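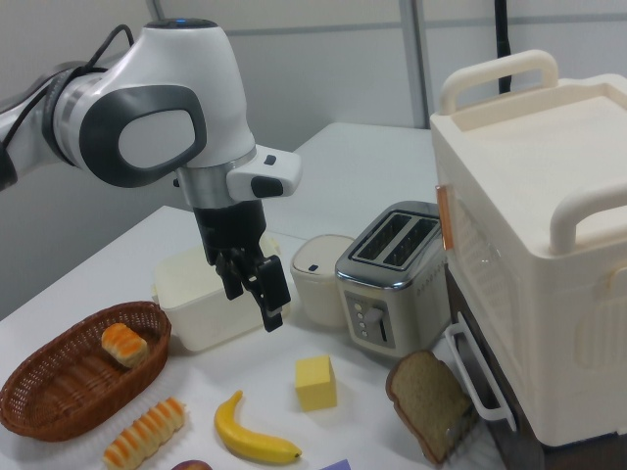 Kandivik Countertop Items

Contents list and notes for the kitchen countertop set, revised 25th December.

Scope

The set covers small breakfast items kept on or near a counter: food containers, canisters, toasters and play-kitchen appliances. There are 116 entries. Of these, 28 are toy items, listed under the same categories as their full-size counterparts and marked toy=yes.

Files

items.csv - one row per item
layouts.csv - 217 tabletop arrangements, by item ID
changes.txt - edits since June

Fields

item_id: integer, never reused
category: container, canister, toaster, oven, other
lid: none, flat, domed
finish: free text, as judged by eye
toy: yes or no
neighbors: item IDs directly to the left and right

Notes

A container and its lid share one ID. Toaster levers and buttons are not listed separately. Small labels on lids are recorded only if legible.

Known problems

39 rows have no finish value. Junico and Trekside items were entered twice in the June version - the higher ID was dropped in each case. Layouts that refer to a dropped ID have not been corrected yet.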